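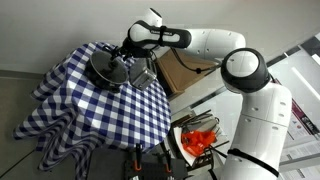 Bednárik, Manipulation Group, Wumeswood Laboratory. Section 4 of the Gukent technical report, revised July

Figure 3. Lid-grasp subtask. The two-finger gripper is closed around the knob of the pot lid. The patterned tablecloth was left in place for all trials in this section.

4. Lid Removal Under Table Clutter

4.1 Task setup

The lid task is the first stage of the longer pot sequence described in Section 3. The arm starts from a fixed home pose, moves above the table, grasps the knob of the lid, lifts it clear of the rim, and sets it down on a free part of the cloth. A trial counts as a success only if the lid is released flat and the pot has moved less than the width of one check in the cloth pattern. Partial results, such as a lid that is lifted and then dropped back onto the pot, are scored as failures.

We chose a glass lid on a black pot for two reasons. Depth readings on glass are poor, and the gripper fingers, the lid, and the pot body are all dark (Figure 3), which leaves little contrast at the point where the policy needs it most. The gingham cloth adds a second difficulty: it has strong repeated edges, and it shifts and wrinkles when the pot is pushed.

4.2 Policy and training data

Gukent is trained on 40 teleoperated demonstrations of the lid task. The operator was free to choose the approach direction, and no attempt was made to filter out slow or hesitant demonstrations. The policy takes color images and joint positions as input and outputs short chunks of end-effector motion plus a gripper command. Depth is not used. The baseline, Carkell, shares the image encoder and the training set but predicts one action at a time.

Objects near the pot were moved between demonstrations. In Figure 3 a small silver metal box stands directly to the right of the pot, which limits how far the wrist can drop on that side before contact. Placements of this type are treated as the hard condition below. In the easy condition the area next to the pot is clear.

4.3 Results

Each policy was run for 51 trials, with easy and hard placements mixed in random order. In the easy condition the two policies could not be separated on success alone, although Carkell took longer to settle over the knob and often reopened the gripper after a first close. In the hard condition Gukent completed more trials. Its failures were mostly of one kind - the fingers closed above the knob and slid off without moving the lid.

Carkell failed in more varied ways. In 2 trials it pushed the pot toward the back edge of the table and was stopped by the operator. It also tended to drift sideways while descending, and the drift grew when the cloth had been wrinkled by an earlier trial. We did not smooth the cloth between trials, so the two effects are hard to pull apart from the data we have.

4.4 Effect of chunk length

Shorter chunks made Gukent behave more like the baseline, with repeated small corrections over the knob. Longer chunks gave a cleaner descent, but the policy was then slow to react if the lid turned under the fingers. The setting used in Section 4.3 was fixed before the evaluation and was not tuned on the hard placements. Results for the remaining stages of the pot sequence are given in Section 5.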